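Journal > Kitchen > Bread stuff

Posts Recipes Archive About

Sourdough again, week whatever

OK quick one, I have a loaf in the oven and maybe half an hour before I need to go get my son from practice.

So. The starter did not die. I left it in the back of the fridge for most of February, gray liquid on top, smelled like nail polish. Poured that off, kept a spoonful, fed it rye. Nothing the first day. Fed it again. By the second night it was up to the rubber band and I may have yelled. Widad says you can't kill one unless you cook it, and she has cooked one (left it in the oven to stay warm, preheated for pizza, the end).

Flour. I switched. Was using the cheap store bag and it was fine, but the dough always went slack on me around hour four. Now I'm buying Twal bread flour, the big sack, and it takes way more water. Same recipe, whole diffrent dough. I do 500 grams flour to start and hold back a little of the water until I see how it feels. If you've been fighting a puddle, try less water before you try anything else. I wasted months blaming my shaping.

Salt goes in late. Half hour after the flour and water. Forgot it completely last time, baked it anyway. Tasted like a wet envelope. We made croutons.

Folds: I do four, sometimes five if I'm home. Wet hand, grab the edge, pull up, over, turn the bowl. No timer anymore, I just do it when I walk past the kitchen. Probably wrong. Bread doesn't seem to mind.

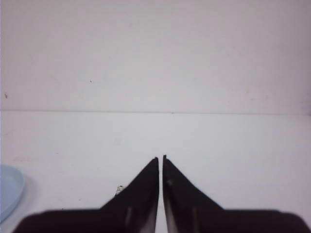 The overnight part is where I've changed my mind the most. Used to leave it on the counter till bedtime and then shape, and in summer that was a disaster, totally overproofed, flat as a plate. Now it goes in the fridge earlier than feels right. Shape at dinner, basket, shower cap over the top, fridge. Bake in the morning straight from cold. Scores way cleaner too, the blade doesn't drag.

Someone asked about the blade. It's just a razor blade on a stick. Zaid got me a fancy Letine one for my birthday and I love him but I use the razor. Go fast, go deeper than you think, one cut. I tried the wheat leaf pattern and it looked like a fern somebody sat on.

Oven. Mine runs cold, I have a cheap thermometer in there now, and it was off by a lot. Should have done that years ago!! Pot goes in while the oven heats, full hour, then lid on for 20 minutes, lid off for however long until it's darker than I'm comfortable with. Fatima likes hers pale. We don't discuss it.

Things I still can't do:

Ears. Sometimes I get one. No idea why.

Whole wheat. Every one's a brick. Maysoun swears by soaking the flour overnight with no starter in it, so that's next.

Waiting for it to cool. Not even trying on this one. Yes it's gummy in the middle. Yes I put butter on it.

Also I did the math on cost and then stopped doing the math. The flour is cheaper, the gas bill is not. Plus the pot. Plus the second basket, because you can't make just one loaf when the neighbors know what day you bake.

Discard: pancakes, mostly. There's a cracker recipe of Rawan's I keep meaning to type up, it's discard, olive oil, zaatar, rolled super thin, and they're gone in an hour at my house. Will post it when I find the card. It's in the drawer with teh takeout menus, I think.

Timer's going. Lid off. Smells good, cant see much yet, more later

Contact | Copyright, all posts and recipes | Back to top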